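Progress report to the Walliven Fund
Project: Good practice rules for two-arm robots in household cleaning work
Prepared by Chidubem Bashir, project lead, Eduvholm
Date: 23/02/2025

1. Purpose of the report

This is the second report under the present grant. It covers the writing of the rule book, the trials on floor sweeping, and the money spent until now. The first report described how we chose the tasks, so I will not repeat that part. Adaeze Nnaji wrote the section on cable rules and also checked the whole text.

As agreed with the Fund, the aim is to produce a short set of working rules that a small laboratory can follow when its robots do cleaning work at floor level. The existing standards we studied are written mostly for factories, where the robot is fixed and the floor is kept clear. In our task the floor is the work area, and it is also where the cables, the chair legs and the waste are found. For this reason many of our questions had no ready answer.

2. State of the rule book

Version 2 of the rule book has 59 rules. Version 1 had more, but several of them said the same thing with different words and we joined them. The rules are in four groups: preparing the floor, holding and passing of tools, conduct of the operator, and records.

The group on holding of tools took the most time. A broom and a dustpan are made for human hands. When one arm holds the pan and the other holds the pole, the two tools are long and their far ends can move a lot although the grippers move only a little. We therefore wrote the rule on distance from the tip of the tool and not from the gripper. In Version 1 the distance was from the gripper, and the partner at Skollow was right to complain.

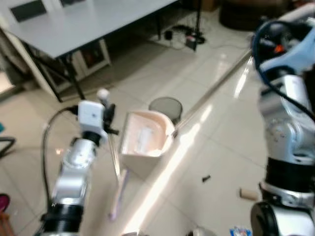 The second change in this group is about the order of movements. The operator now brings both tools to a holding position over the floor and stops there. Only after this stop may either tool be lowered. The stop is short, but it must be a complete stop, and the operator must say aloud which arm will move first. Some operators found it strange to speak when alone in the room. We kept the rule anyway and we ask that they speak also when alone, so the habit is the same in all sessions.

A third rule says that a tool must be put down before its grip is corrected. We discussed this for a long time. The experienced operators prefer to correct the grip in the air with the help of the other arm, and they do it well. But the rule book is also for new persons, and for them we believe the slower way is better. The experienced operators may ask for an exception in writing.

3. Trials

We planned 100 sweeping trials for this period and we completed 100. Every trial used the same tiled floor and the same form. The form has a place for the operator's name, the rules that were difficult to follow, and any stop that was not planned. I have read all of the forms.

The main findings are these:

- Shiny tiles give strong reflections. The operators wrote many times that a small item was hard to see near a bright streak of light. We added a rule that the floor is looked at from two directions before the start.
- The rule on "clear floor" was understood in different ways. One person removed everything, another left small pieces outside the work area. Version 2 says that items to be swept are placed on purpose, and all other items are moved or are written on the form.
- Cables on the floor are the weak point of our practice. Version 1 had only one sentence on them. Adaeze has now written six rules, among them that no cable may cross the area which the tools can reach, and that the operator follows each cable with the eyes from plug to robot before the power is on.
- When the pan is on the floor between the arms, operators tend to bring both tool ends toward it at the same moment. The new rule lets one arm enter and the other one wait. It makes the work slower, and for now we accept this.

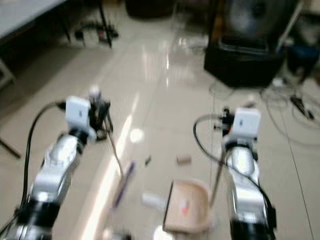

4. Training of operators

The training was moved to the start of the period, as the Fund advised. Each new operator reads the rule book, watches one full session, and then works with a second person at the emergency stop. The second person may not have any other task during this time, including the filling of forms.

One difficulty remains. The rule book is in English, and for most of our operators, as for me, this is not the first language. Words such as "clearance" and "reach envelope" caused mistakes. We changed them to everyday words where we could. Bassey has offered to test the text with readers who did not work with robots before.

5. Money

The cost of printing, floor markings and the second emergency stop button was 3196 in total. It is inside the budget line for materials. Travel to Skollow was less than planned, as two meetings were held by telephone. I ask permission to move the remaining travel money to the training line.

6. Work until June

We will send Version 2 to Skollow and Bassey for comments and collect their answers on one common form. After this we will write Version 3, with a one-page summary that can be put on the wall near the robot. The section on records is still weak. It says what must be written down, but it does not say how long the forms are kept and who can read them, and I would be thankful for the advice of the Fund on this point.

Chidubem Bashir
Eduvholm

Related items
First progress report: choice of tasks
Floor rules, Version 1 (replaced)
Form for unplanned stops
Notes from the Skollow meeting on tool distance
Call for test readers, Bassey

Comments (3)

T., Skollow
Thank you for changing the distance rule. Can you please add a drawing for it? Our people measured from the middle of the pole.

Adaeze Nnaji
Yes, the drawing will be in Version 3. Measure from the tip that is nearest to the floor.

floorlab2
Do the cable rules apply also to chargers that are not connected to the robot? We have several of them under the table.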